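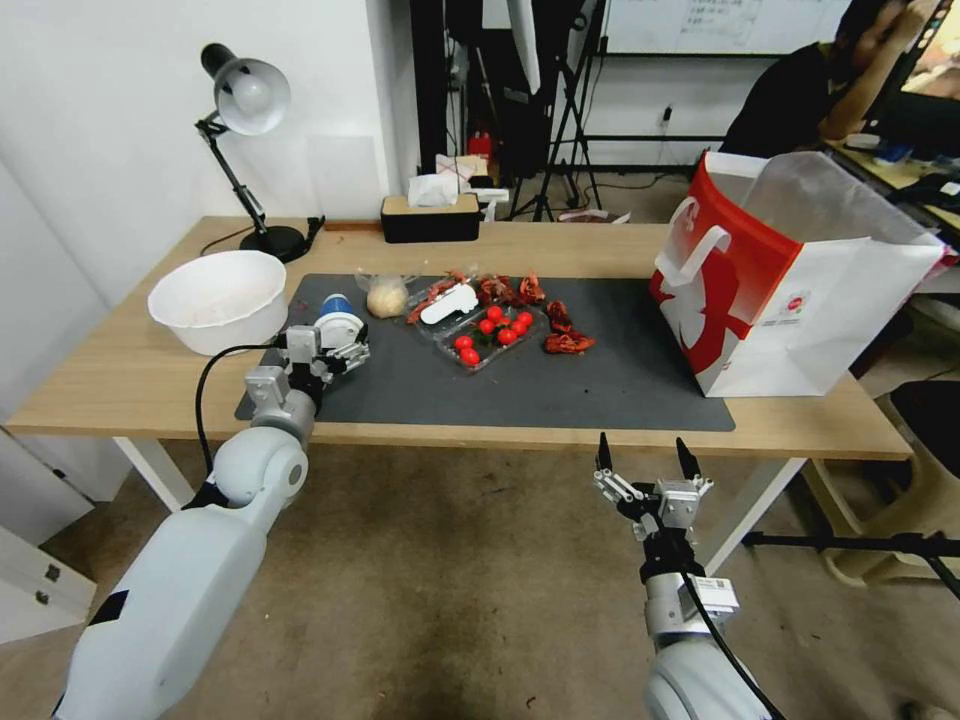

Xenos wrote in to ask whether a machine can clear up after supper yet, or whether we should all keep our sponges handy. Keep the sponge, I'd say, but you can try a decent test at home with a two-armed setup.

Step 1. Pick one chore and keep it small. On Saturday I set mine as "trash in the bag, food left alone," and even that took some 117 tries before I trusted it (my patience is not what it was!).
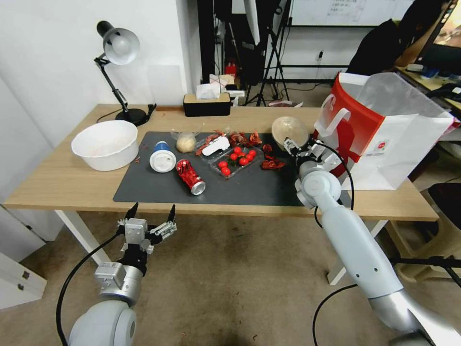

Step 2. Sort your items by how hard they are to grip, and begin with the stiff ones. A crushed can like the red one lying on the mat makes a good early target, while a bun in a clear plastic bag can wait, as thin plastic slides and folds in ways you'd never guess. Go slowly, and write down each miss.

Step 3. Leave soft food for last. Lower the gripper a little at a time, and stop at the first sign of squashing.
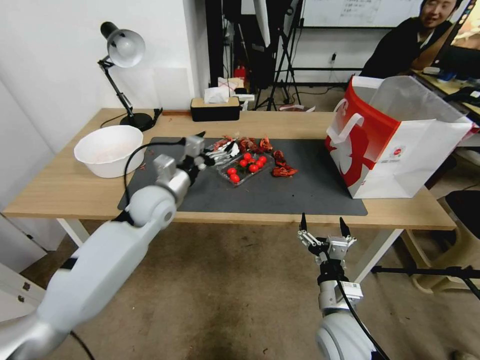
Gripper over the tomato container

Step 4. Put everything back and run it again with the bag moved to the other end.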